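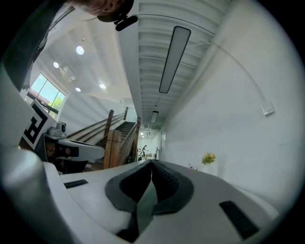

The visitors always ask whether they can hold it, I was told before I'd even got my coat off, and the answer at Kanthorpe is yes, everybody gets a turn. I had come to the open day on 4/21/22 half expecting to stand behind a rope and clap politely, so this was a very good start!

Kanthorpe works on hand-held grippers. You carry the thing, squeeze it, pick something up, put it down, and the record of how you did it goes toward teaching a robot arm the same job. The body is white and rounded and bigger than I had pictured, with two dark gray fingers padded in rubber that come together in a V. The engineer who showed me around (she asked me to leave her name out, and she was so generous with her time that I'm happy to) has been on the project from its first week.

"People grip it like a power drill," she said. "Then they try to pick up a sponge and they crush it. So I say, pretend you're handing somebody an egg."

I crushed the sponge. I crushed it again, and then something clicked in my wrist and I got it into the bowl, and I may have cheered.

We talked on and off for most of the afternoon, in between groups. I wanted to know why a person has to be involved at all – couldn't you just program the arm? She laughed at that, kindly.

"You can program it to pick up this cup from this spot," she said. "Move the cup two inches and you're back at your desk. What we want is all the little corrections you make without noticing. You came in a bit high just now, and you fixed it. I couldn't have written that down for you."

The demonstration they call Clullon runs 24 minutes, and it's the one to catch if you only have time for one. A member of the team does a short kitchen task by hand with the gripper, talking all the way through it, and then an arm has a go at the same thing. In my session the arm stacked two bowls nicely, went for a third and missed it by a hair. The kids at the front groaned like it was a ball game.

"I like it when it misses," the engineer told me afterward. "I mean, I don't like it at the time. But a group that has seen a miss asks much better questions."

How much practice does it take, I asked. For a simple task they aim for 200 tries, she said, done by as many different people as they can talk into it. Left-handers are especially welcome. So are people who have never touched the thing, and I was pleased to find myself useful.

"The staff get too smooth," she said. "We all do it the same way by now. Then a visitor walks up and grabs the bowl from the wrong side, and that's great, I want that."

There were 22 of us in the afternoon group, and the line for a turn moved pretty quickly. The sorting game, Escobar, was the loudest corner by far. You get a tray of mixed bits and pieces and have to clear it with the gripper against a partner using bare hands. I lost, badly, to a boy who told me I was squeezing too early. (He was right.)

I did ask about jobs, because my sister works in a packing plant and would never forgive me if I hadn't. The engineer took her time over it.

"I get that question every open day and I don't have a neat answer," she said. "My dad did lifting work and his back is shot. I think about him. I also think somebody ought to ask the people on the floor first, and that doesn't happen enough."

Next up for the team is Flunoria, a lighter version of the gripper that they have been working on since January. My forearm was sore by the end, so I'm all for it. She said the weight is the one complaint that everybody makes, and the fingers come second – people with small hands find it a stretch to close them all the way.

The next open day hasn't been set yet. Sign up for a morning group if you can, and wear sleeves you can push up.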